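Zorent reports on table-clearing trials in simulation

Mon 15 July
By Kanako Hirose, Zorent press office

Zorent has published results from Trernetau, its study of whether machines can manage household chores. A simulated arm was set 300 table-clearing tasks and completed 18 without help.
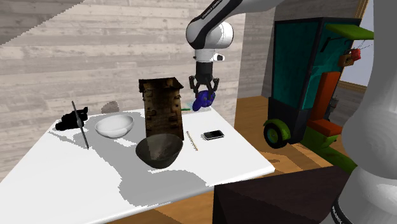
The simulated arm above a deep blue object at the far side of the table.

"Tidying a table is still hard for a machine," said Margus Sepp, head of research. "Bowls are particularly difficult, and we do not expect a product for the home soon."

Further trials will cover 40 room layouts.

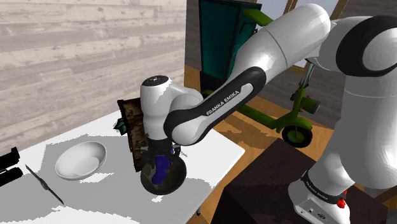 Next steps

A second report will follow in six months.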